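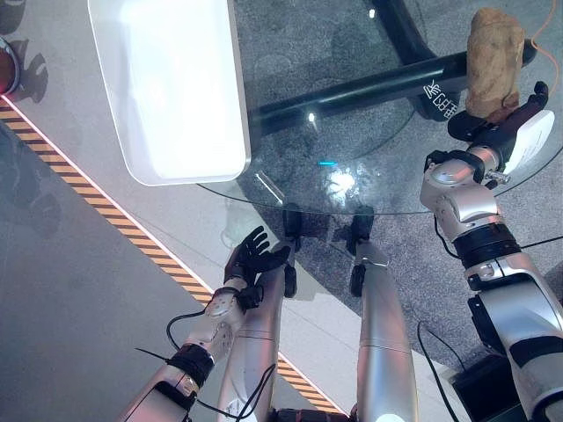

4.2 Reading and submitting your electricity meter

These steps apply to the Foltden single-phase meter supplied by Dinsa. If your meter was fitted before the Distow changeover, use section 4.5 instead.

1. Press the grey button once to wake the display. It stays lit for 64 seconds.

2. Press again until you see the word TOTAL. Write down all the figures to the left of the decimal point, including any noughts at the start.

3. If you are on a two-rate tariff, press twice more and write down RATE 1 and RATE 2 as well.

4. Check the signal mark in the top corner. A steady mark means the meter is sending readings by itself. A flashing mark means it has not reached the network for at least 6 days.

5. Send your reading through your account page, or by post on the card in the back of this guide.

Note: The red light flashes 1000 times for each kilowatt-hour used. A fast flash means a heavy load — an oven or a shower, for instance — and is not a fault.

Caution: Do not break the seals or remove the lower cover. The terminals behind it stay live when the main switch is off. 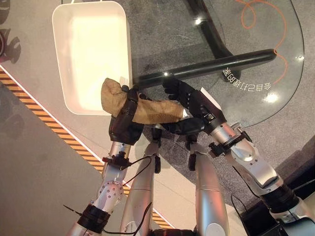 Fig. 4b. White tray and tan cloth.

4.3 Turning the radio unit off

You may ask for the radio unit to be turned off and give readings by hand. The meter goes on recording as before.

1. Fill in form 995 and sign it. The account holder must sign — a tenant who does not pay the bill cannot.

2. Post it to Meter Services, Dinsa, Cleltodness. Forms that arrive after noon on Friday are dealt with the following week.

3. When the change has been made, RF OFF shows on the display after TOTAL.

4. Send a reading every month from then on. If one is missed, the bill will be estimated.

Note: Requests to have the whole meter replaced are handled separately. Write to Hartmut Kuhlmann, Metering Disputes, at the same address.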